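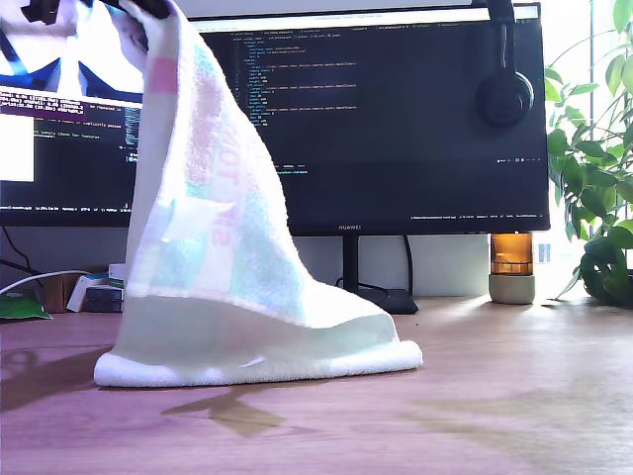

Khadija Slaoui wants to know why this ticket was closed as "resolved, operator training" when no operator touched anything. So do I. Reopening.

Ticket: towel folding, Huvasell laundry line
Reopened by: Fitzgerald Ridgeway
Priority: they set it to low, I set it back to medium

Problem: the gripper takes a towel by one corner, lifts it, and then the program waits for a second corner it can't find. After 17 seconds it gives up and drops the towel. Someone on shift picks it up and folds it by hand. The dashboard counts that as a completed cycle.

What was tried

Restarted the controller. No change.

Lowered the lift height, on advice from Zerkstead support. Worse. More of the cloth bunches up at the bottom and the second corner ends up inside the roll.

Switched to plain towels only. Better, but we don't wash plain towels only. Anything with pastel print or lettering on it still goes wrong more often than it should. Support says print "should not matter." I'd like to see the test behind that.

Ran a batch of 225 mixed towels in August with Lamduan Kongkaew keeping a paper tally next to the machine. The machine reported all 225 as done. Her sheet says 72 were finished by a person. I have scanned the sheet and attached it, again.

Reply from Zerkstead, Pieter Boersma:
The completed count includes assisted cycles by design. Please confirm that staff are spreading the towels in the feed tray before pickup.

My answer:
They are. That is a new job, by the way. It didn't exist before the line went in and it isn't on the rota. Two people used to fold. Now one person spreads, and the same person walks around to the other side and folds what got dropped. She can't do both at the pace you sold us, and on the late shift she has no one to swap with. Her wrists are fine now, she says, but her feet aren't.

Requested:
1. Separate counts for assisted and unassisted cycles.
2. A setting to hold the towel instead of dropping it on timeout.
3. No more "operator training" as a closing code unless you name the training.

Update, 4:10 p.m.: Pieter says item 2 is possible in the next release. No date for it. Items 1 and 3 passed to Jeanine Timmermans. Ticket stays open.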